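Disposable plates: which bin after a snack, and do the chip bags go in with them?
Asked in Kitchen and Cleaning – Shared Spaces
Viewed 3802 times

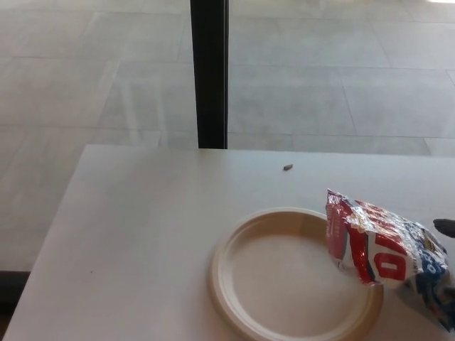 I am responsible this month for clearing the break room table in our building, and I would like to write one clear rule for the door. We are 60 people on two floors and everybody throws things away differently. The table is white, so whatever people leave on it is very visible, and what they leave is mostly the same: a round beige plate with nothing on it and a crumpled snack bag lying partly over the rim. Until now I took both together and put them in the trash. Then a colleague from the upper floor told me that the plates are compostable and that I am wasting them. Another colleague told me the opposite, that a plate which had food on it is always trash. I looked at the back of the bag for a recycling sign but the printing is so small and the bag so wrinkled that I gave up.

My questions are these. First, how can I know if a beige plate is really compostable, when the packaging was already thrown away? Second, is the shiny bag recyclable in any way? Third, does it matter if the plate has grease or salt on it, or only crumbs? We have three bins: paper and cardboard, food waste, and everything else. The food waste is picked up by the city of Irby, if this makes a difference.

I also want to ask how you clean a white tabletop when there is a light yellow ring from oil. I use warm water and dish soap and it becomes better but not completely good.

Thank you in advance, and please excuse my English.

Posted by kitchen_rota_b

tallow167
Member, 167 replies

I had the same discussion at my work, so I will try to answer in your order.

The plate. Color is not a proof. Many beige plates are made from plant fiber (sugar cane, bamboo, wheat straw), but some of them have a thin coating against grease, and the coating can be plastic. A glossy look on the eating side can make you suspicious, but pressed fiber is also a bit glossy sometimes, so you can't decide only from this. Turn the plate over. Some makers press a small mark in the bottom. If there is no mark, tear the plate slowly at the rim. Plain fiber tears with a rough, hairy edge. If you see a thin film that stretches or hangs after the tear, treat it as trash.

But the more important point is what your food waste collection accepts. I don't live in Irby and I don't know their list. Where I live, Nseir, the food bin takes food only and no plates at all, even if the plate has the compostable mark on it. The sorting people can't read a mark on every plate. So please look at the city page or call them before you write the sign.

The bag. Chip bags with silver inside are normally several layers stuck together, plastic with a very thin metal layer. In most places this goes to general trash. You can do the scrunch test: press it in your fist and let go. If it opens again by itself, it is metallized plastic and not foil. It must not go in the paper bin, also not when it is empty and clean.

Grease. For composting, grease and crumbs are not a problem if the plate is accepted there in the first place. For the paper bin, grease is a problem. A dirty fiber plate should never go to paper and cardboard. Even a clean one I would not put there without asking.

For the sign I would write it short:

Snack bags – trash
Plates – (what the city tells you)
Leftover food – food bin, before you throw away the plate

The last line is useful because people throw the plate with half a sandwich on it and then the trash smells by 4 p.m.

I forgot the table. See if the other people know, my table at work is gray.

mopandgo
New member

just buy real plates. we did and the problem is gone

kitchen_rota_b
Original poster

Thank you both. Real plates would need a dishwasher and we have only a small sink, so this must wait.

I tore one plate like you said. The edge was rough and I did not see any film, but on the bottom there is no mark, so I am still not sure. I will write to the city. For the bags I did the fist test with two of them and both opened again immediately.

slow_sponge
Member

About the table, as this part was not answered yet.

It depends on the surface. If it is a hard coated tabletop, a yellow oil ring is usually oil that stayed long and took some dust. Dish soap is right, but it needs time. Put a few drops of soap on a wet cloth, lay the cloth flat on the ring and leave it for ten minutes. Then wipe in circles and rinse with clean water, twice. If you don't rinse enough, the soap leaves a sticky layer and the next dirt sits even better.

If the ring is still there, mix baking soda with a little water to a soft paste. Rub very gently with a soft cloth. On a matte table please try first in a corner, because rubbing makes a matte surface shiny in this place and you can't bring it back. I made this mistake with a Kado desk at home and now it has a polished circle that is more ugly than the original stain. Don't use the white magic sponge on matte for the same reason.

We have also a spray in the office called Zisodach. It smells strongly of lemon and for fresh oil it works well, for old rings it did nothing for me.

One more thing regarding the bags. Ask people to turn the opening up when they put the bag down. When it lies on its side, the salty crumbs and the oil come out on the table, and I think many of your rings start this way. In our kitchen we put a small bin with a lid at the end of the table, only for wrappers, and since then I wipe much less.

kitchen_rota_b
Original poster

The cloth with soap for ten minutes helped, I did it two times on the worst ring and now I must look from the side to find it. I did not try the baking soda because the table is matte and I am afraid.

The city answered also. Fiber plates are accepted in the food bin only with a printed or pressed mark, so ours go to the trash until the current pack is finished, and after that I will order the ones with the mark. The sign is on the door now, with tape on all four corners.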